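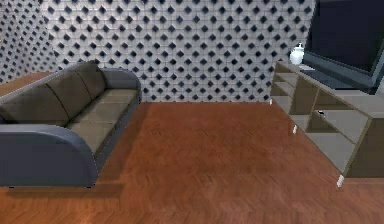 The simulated living room, sofa on the left and TV cabinet on the right.

Step 1. Load the room and look it over before you bring in any gripper. I like to take my time here — the open floor is where we drive.

Step 2. Bring the Niltov gripper in over the red book on the table and save that pose, so the Tavholm gripper gets the very same start. I give each one 25 tries.

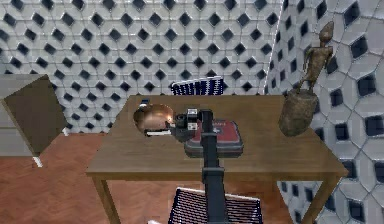 Step 3. Swap grippers, reload the pose and run it all again.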